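家のことQ&Aひろば
カテゴリ:収納・片付け > 書斎・作業部屋
解決済み 回答3件

質問
作業部屋の小さなラックと、その手前にたまる封筒の片付け方を教えてください

いつも参考にさせていただいています。初めて質問します。長くなってしまったらごめんなさい。

四畳半の部屋を作業部屋にしていて、明るい色の木の机の奥に、小さめの黒いオープンラックを置いています。上からネットワークのスイッチ、その下にサーバー、という並びで、夫婦ふたりの写真と家計の書類、それから私が細々とやっている布小物の販売の記録が全部そこに入っています。機械そのものは気に入っていて、手放すつもりはありません。

困っているのはラックの手前です。届いた荷物をこの机で開ける癖がついてしまい、空になった茶色のクッション封筒がどんどん机にたまります。布小物の発送にまた使えるかも、と思うと捨てられず、気がつくとラックの前に山ができていて、配線を触りたいときに毎回どかすところから始まります。冬は特に荷物が多くて、12月などは机の木の色が見えないくらいでした。

伺いたいのは次のことです。
・封筒は取っておくべきか、思い切って捨てるべきか
・取っておくなら、どこにどうしまうのがいいか
・ラックの前に物を置くのは、機械にとってやはりよくないのか

収納用品は、Fernomaのファイルスタンド(800円)と、Wikineのふた付きボックス(2,000円)で迷っています。どちらか使っている方がいらしたら感想も聞きたいです。よろしくお願いいたします。

回答1
捨てましょう。使う分だけ残して、あとは資源ごみへ。うちはそれで終わりです。
参考になった 3

回答2(ベストアンサー)
こんにちは。読みながら「うちの話かしら」と思ってしまいました。私も自宅で手芸品を少しだけ売っていて、封筒をためこむ気持ちが本当によくわかります。ちょっと長くなりますが、お茶でも飲みながら読んでくださいね。

まず、取っておくか捨てるかですが、私は「お客様に出すものには使わない」と決めたら、とたんに楽になりました。一度届いた封筒は、どうしてもしわが寄りますし、宛名のラベルをはがした跡も残ります。身内に本を送るとか、季節の布をくるんでおくとか、そういう用途なら十分なんですけれど、売り物を入れるとなると、やっぱり新しい封筒のほうが気持ちがいいんですよね。発送用はTrivanoの無地の封筒をまとめて買っています。私がいつも頼むセットは送料込みで1,070円です。

身内用に残すのは、ファイルスタンドひとつに立てて入る分だけ。入らなくなったら古いほうから出します。お尋ねのFernomaのスタンド、まさに使っています! 底が広くて倒れにくいですし、封筒を立てておくと大きさがひと目でわかるので、探す手間がなくなりました。Wikineのほうも持っているのですが、ふたがあると上に物を置いてしまって、結局その上にまた封筒の山が……という私のような人にはおすすめしません(笑)。毛糸を入れるにはとてもいい箱なんですよ。

捨てるときは、宛名のラベルを切り取ってから出しています。はがそうとすると途中で破れてイライラするので、はさみで四角く切ってしまうのが早いです。それから、クッション封筒は中の緩衝材が紙のものとビニールのものがありますよね。表にリサイクルのマークや文字があっても、古紙で出せるかどうかは自治体によって違うようです。私の町では紙だけのものは古紙、中がビニールのものは別、となっていました。一度お住まいの分別表を見てみてください。

次に置き場所です。これは机から離すのがいちばん効きました。以前は私も机の上で荷物を開けていたのですが、開ける場所を玄関の靴箱の上に変えたんです。はさみと油性ペンと小さなくずかごを玄関に置いて、そこで開けて、そこで分けて、中身だけを部屋に持って入る。最初の一週間は、つい箱ごと抱えて部屋に行ってしまいましたが、そのうち慣れます。
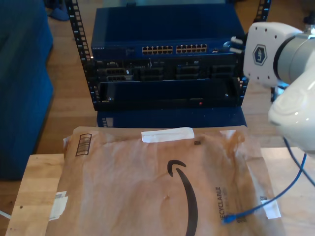 ラックの前に物を置くことについては、私は詳しい人間ではないのですが、機械を入れたときに取扱説明書を読んだら、吸い込み口と吹き出し口をふさがないようにと書いてありました。机に平らに置いた封筒が一枚あるくらいなら私は気にしませんが、立てかけたり、山にしたりするのはやめておいたほうが安心だと思います。紙くずやほこりも出ますしね。うちでは、ラックの手前に養生テープを一本貼って、そこから奥は「物を置かない場所」にしています。100円ショップのテープでなく、はがしやすいものを選ぶと机が傷みません。私は300円くらいまで出してもいいと思っています。

あと、これはおまけですが、ラックの段が空いていると、つい物を差し込みたくなりませんか? 私は一時期、空いた段に説明書とのし袋を入れていました。出すたびに線に引っかかるので、いまは何も入れていません。空いているところは空いたままで大丈夫です。配線を触るときに手が入って、かえって助かります。

お掃除は火曜の朝、ごみ出しから戻ったついでに、柔らかいはけでさっとほこりを落とすだけです。端子のあたりは怖いので、私は触りません。

一度に全部やろうとせず、まずは今ある封筒のラベルを切るところからで十分だと思いますよ。音楽でもかけながら、どうぞ。
参考になった 21

回答3
封筒のことはもう出ているので、机のほうを少し。うちはDreßlerの細い棚板を机の奥に一枚足して、ラックの前に小さな段差を作りました。段差があるだけで、手前から物が押し込まれなくなります。取り付けは二人でやったほうが楽です。賃貸でしたら、ねじ留めのない置くだけの棚でもいいと思います。

それと、写真や販売の記録が全部そこに入っているとのことなので、余計なお世話ですが、控えを別の場所にも置いておかれると安心かと。片付けの最中に線を引っかけて抜いてしまったことがあるもので……。
参考になった 8

質問者からのお礼
みなさま、ご丁寧にありがとうございました。さっそくスタンドを注文し、昨夜は封筒のラベルを切るところまでやりました。思っていたよりずっと数があって、夫に笑われながらの作業でしたが、なんだかすっきりしました。玄関で開ける方法、くずかごの置き場がまだ決まらないのですが、今週のうちに試してみます。控えの件も、言われてどきっとしましたので、夫と相談します。

ベストアンサーは、Wikineの箱の上に物を置いてしまうお話が完全に私だったので、回答2の方に。毛糸用に箱も欲しくなってしまったのは内緒です。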